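Duygu Keskin wrote:

> Does anyone know where the Milbridge militia muster rolls went after the library closed? I found only 200 names in the printed list, and my man is not there. He should have marched in February.

Dear Duygu, dear all,

The rolls are at the Kestdale record office now. I worked with them last winter for my article on the garrison. The printed list was made from one company only, so please do not trust it too much. The full set has 1,394 names in six books.
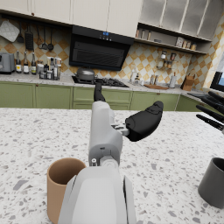 The books are sorted by captain and not by town, and this cost me many hours. If your man marched in February, I would start with the second and third books. Spelling is also a problem — I have seen one sergeant written in four ways.

Katherine Huanca made an index of surnames some years ago. I have a copy, but it stops at the letter P. Maybe Nhung Phùng has the rest?

One more question from my side: does someone know why the pay list gives 1,474 men for the same season? I think some were counted twice when they changed company, but I cannot prove it.

With best regards,
Hậu Âu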